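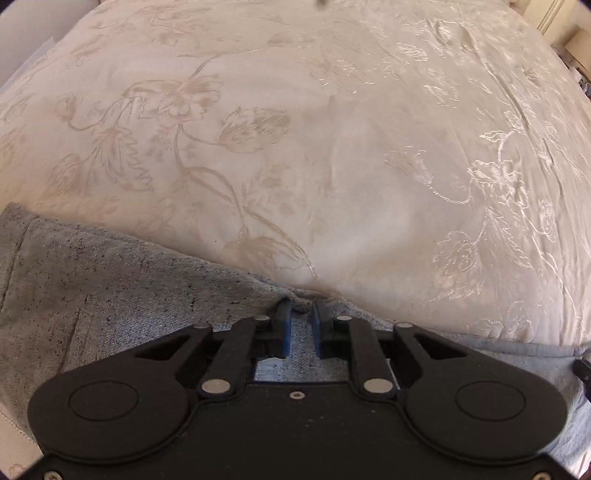 Gray fabric held in a fold between the blue grip pads, on an embroidered comforter.

WORKPLACE INSPECTION CHECKLIST – FABRIC HANDLING WITH HAND-HELD GRIPPERS
Site: Udano guest rooms
Inspector: Elínborg Gunnlaugsson
Date: 18 Jan 2026

1. Grip pads seated and free of tears – Pass
Comment: Spare pads are now stored at the Prindau supply desk.

2. Pivot pins and body screws checked before shift – Pass
Comment: Housekeeping staff sign for this check. The duty was added to their job sheet in December and should be reflected in the time allowed per room.

3. Rest breaks – Action required
Comment: Staff are to change tasks after 40 minutes of gripper work. The log shows 2 missed changes.

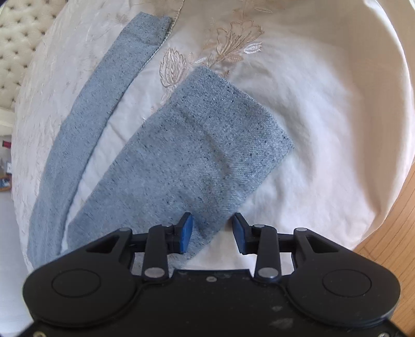 4. Effect on duties and staffing – Action required
Comment: Room attendants now divide their day between regular cleaning and recording fabric tasks for the Nevusska automation program. Several asked whether their hours will be reduced once folding is automated, and a written answer is due from management. Pace targets must not be applied to recording work. Placing the pads at the lower edge of a cloth, with a second strip of the same fabric lying beside it on the bedspread, calls for close attention and should be scheduled accordingly.

5. Wrist or hand discomfort reported – Open
Comment: One report, referred to Dağdelen Occupational Health.

Items 3 and 4 remain open until reviewed by the site manager.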